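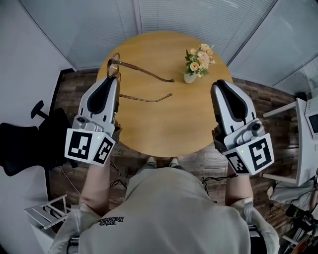

Search this blog Type and hit enter

The Faltham night train, finally!

10/07/2024

I have wanted to take the sleeper to Faltham since I was a kid with a railroad map taped over my bed, and last month I did it. I'm still a little giddy, so bear with me.

First, the booking. You can't reserve a berth until 10 weeks out, and the two-person compartments go fast. I missed one the first morning because I was making toast. The second morning I was ready and got the lower bunk in car 6, facing forward, and I may have done a small dance in my kitchen.

The train leaves Stikbridge at twenty to ten at night. Get there early! The station has one of those old buffets with a long zinc counter and soup that costs next to nothing, and people sit with their bags between their feet looking like they're all in on something. I had the pea soup and a roll and went back for another roll.

My compartment mate was Annick Lemaire, a retired piano tuner going to see her sister. She has done this trip every January for years and had it all worked out: slippers, a scarf to hang over the reading light, a thermos, and a rubber doorstop for the closet door, which rattles on the curves. Bring a doorstop. I mean it.

Did I sleep? Some! Four hours maybe, in pieces. But the waking up is half the fun. I'd lift the shade and there would be a platform with one lamp and a man pushing a mail cart, and then it would slide off and it was dark fields again. Somewhere past Jurnden we stopped for a good while next to a freight train, and I could hear frogs (so many frogs) through the vent.

Then the pass. Set an alarm for five, put on a sweater and go stand in the corridor on the left side. The line climbs roughly 300 meters in long loops, and on the tight ones you can see your own engine up ahead with its lights on. The attendant came by with coffee in paper cups and pointed out the old viaduct before I would have spotted it. The sun hit the top of the ridge right about then and the whole corridor went quiet, even the two little boys from car 4.

Breakfast is a box with a cheese roll, yogurt and a hard little apple. I ate every bit of it with my forehead against the window.

I'm already looking at the spring timetable. There's a branch from Faltham down to the coast that only runs twice a day, and I want the early one.

Comments

Desta Gudeta
Left side going, so right side coming back? I'm booked on the return and don't want to miss the viaduct.

sydorenko_k
The frogs at Jurnden!! We heard them too. Did you get the pea soup or the barley?

railmouse
Upper bunk is warmer in winter, just so you know. Great post.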